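Clellenville Does Not Need a Marble Lobby 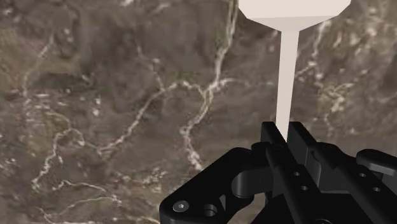 Brown marble with white and cream veining.

2019-09-10

The town hall in Clellenville is going to be renovated, and the largest single line in the plan is stone. The floor of the main lobby would be taken up and replaced with polished marble, and the same marble would run up the walls as far as the stair landing. I think the money should go somewhere else. I have read the plan twice and have not changed my mind.

The present floor is terrazzo. It was poured when the building went up, and it has held up well. There is a long crack by the east door and a patch near the old pay phone where someone used the wrong color filler. Both could be ground out and filled for a fraction of the price. Renda, the firm that looked at the building in February, gave the town a repair option on page four of its report. The option takes up one paragraph and was never discussed at a meeting I attended.

Marble has its points. It looks good, and it looks good for a long time in the right place. A bank in a dry city can have a marble floor and be happy with it. Clellenville has road salt from late fall into spring, and everyone who comes in to pay a water bill brings some of it in on their boots. Salt and grit dull a polish. Anything acidic, including spilled coffee, leaves a mark. So the town would have to put mats down over the marble for half the year, and people would walk on rubber.

Buvlow went through this already. The town put stone in its library entrance and then had to pay for it to be honed, because the polish had worn away in a path from the door to the front desk. It looks fine now. It also looks a lot like the concrete it replaced.

The argument I hear most often is that a public building should show some pride. I agree with that. I grew up going into that lobby, and I remember thinking that the county must be a serious place to have a ceiling so high. But the ceiling is still there, and so are the brass rails and the tall windows, which need new putty and have needed it for years. The upstairs meeting room seats 60 and has one working radiator. The ramp on the Gkikas Street side is too steep for a person in a wheelchair to use without help. A town that wanted to show pride could start with the ramp.

There were 135 written comments on the plan, and I read all of them in the binder at the clerk's window. A good many were in favor of the renovation as a whole. I am too. Very few mentioned the floor at all, for or against. People wrote about parking, the heat, the restrooms and the sign out front that still lists the wrong hours.

I would ask the council to take the marble out of the plan before it goes to bid and to price the terrazzo repair properly, with a real quote. If there is money left after the ramp, the windows and the heat, then we can talk about stone — maybe for the front counter, where no one will be walking on it in boots.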